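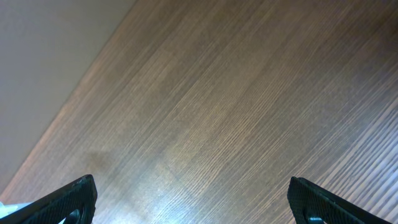
Vasanthi Gounder

Surface care technician, tables and worktops (fixed term)

Ellberg lets furnished study rooms and shared dining rooms at two sites, Arnia and Sipos. We are looking for one technician to inspect, clean and, where needed, refinish the wood-grain surfaces in both. The contract runs until the end of March, with a possible extension.

The post covers tabletops, desks and side shelves. Chairs and upholstery are handled under a separate contract. Most of the surfaces are brown with a close, straight grain and some gloss, and the usual faults are faint dark patches, rings, dulled areas and lifted edges. A soft-edged mark a few shades darker than the surrounding grain is easy to miss under overhead light, so each top is checked from a low angle and from at least two sides. Glare can hide a mark completely. Move the lamp or move yourself before signing a surface off.

Duties

Inspect each top on the rota and record marks by position, approximate size and type (residue, stain, scratch, heat, edge damage).
Clean with the mildest method first: dry cloth, damp cloth, then neutral soap solution. Wipe along the grain.
Test any stronger product on the underside or on a spare offcut before use.
Decide whether a mark that remains after cleaning is in the finish or under it, and report it accordingly.
Carry out small repairs to edges with the supplied fillers and wax sticks.
Keep the store cupboard at each site in order and reorder cloths and pads when the shelf label is reached.

The full rota has 91 surfaces. New starters begin with the 18 at Sipos and work alongside Ottó Farkas until both are satisfied with the records.

Abrasives

Hand pads only, grades 1000 and 3000, and only on tops listed as lacquered. Do not use either on a veneer or laminate unless the job sheet says so. Powered sanders are not used on site.

What we ask for

Previous work in furniture finishing, joinery, or cleaning of a comparable standard. Ability to tell veneer, laminate and solid wood apart by edge and underside. Clear written notes in English. Good near vision, corrected or otherwise — colour matching forms part of the trial. The work involves bending and kneeling, and occasional lifting of tabletops by two people.

Hours are 18 per week, mornings, agreed in advance with the site. Gloves, cloths, lamps and products are supplied. Travel between Arnia and Sipos counts as working time.

How to apply

Send a short letter and one sample inspection note, no longer than a page, describing any marked tabletop you have access to. Say what you would try first and at what point you would stop. Applications go to Piroska Fekete at the Arnia office and must arrive by 2019-11-06. Selected applicants will be invited to a paid trial of two hours.

Questions on the technical side may be put to me through the same office.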